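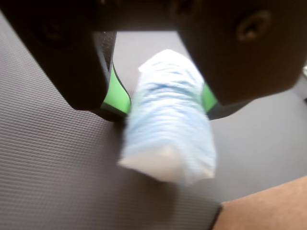

Progress report to Harville, second period
Katard grasp software

Work this period went into the grasp controller and the wrist camera pipeline. The planner was left alone apart from bug fixes.

Grasp control. The old controller closed to a fixed width, a poor fit for soft or crushable items. The new one closes until finger effort levels off, then holds. We ran 300 picks on the bench set and 51 failed, most of them slips during the first part of the lift. The controller now checks for slip every 20 ms and tightens in small steps. Runs with this change are still under way.

Perception. Motion blur remains the main problem. The tracker loses light-colored objects when the arm moves fast, so we now drop blurred frames and carry the last good pose forward. This works for short gaps only – longer ones still stop the arm.

Tooling. Logs from the Brikholm bench now replay in the simulator without hand editing. Replay found 12 faults, nine of them fixed.

Next period: finish the slip tests, shorten the camera exposure, and start on handovers. We need the revised item list from Harville by March. Spending is within plan.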